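Womau Arm: Simulation and Wrist View
Project report, 20/07/2025
Devendra Nishad, Melina Nikolaidis

3. Simulation setup

The arm was built in the shared workshop on Curkau Street. Before running it on the bench, we tested the grasp routine in simulation. Each trial places one block within reach, closes the gripper and lifts. We ran 1000 trials with the camera mounted near the fingers.

Background objects are drawn in flat, faded gray. Only the block and the gripper keep full color, so the tracker has less clutter to deal with. Block textures include pale streaks and scuffed patches. 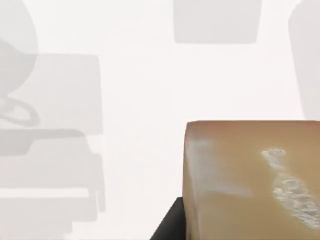

Close range was the main problem. When the block takes up a large part of the view, the tracker loses one or more of its edges and the position estimate drifts. Of the 1000 trials, 683 ended in a stable lift and 179 were stopped by the drift check. The rest timed out or dropped the block.

4. Changes made

We moved the camera mount back and reprinted the bracket — the first one flexed under load. Fidelina Espinoza rewrote the drift check to hold the last good estimate for 2 frames before stopping.

The new bracket has not been tested on the real arm. The wrist servo is still on order.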